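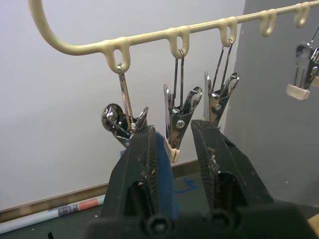
Gripper fingers at a clip hanger, wrist view.

Prillari two-finger gripper — planning and ordering

The Prillari is a parallel gripper for light household and laundry work: clips, hangers, cloth, small tools. Before you ask for a quote, please read the notes for budget, as the gripper itself is only one part of the cost.

Item number: 3506
Finger color: black
Sold by: Belhaj, Cenville office

What to put in the budget
The base price includes the gripper, one pair of fingers and the cable. The wrist camera and the adapter plate for your arm are ordered separately. Fingers are wear parts. For daily use with metal clips we advise to plan 6 pairs for the first year. Dust collects on the inner faces, so count also some minutes of cleaning in each shift.

Prices
Spare finger pair: 192 euros
Adapter plate: on request, please tell us the arm model
Discount: from 20 pairs in one order

Delivery
Grippers are sent from our store in Kundavstead. Orders for the new budget year should reach us before the end of November. Later orders are welcome, but we cannot promise the old price.

Trial use
If you are not sure about the finger shape, send us the parts you want to hold — we will test them and write you a short report. Ask for Encarnación Echevarría in the Cenville office.

Prices last checked: 14 May 2020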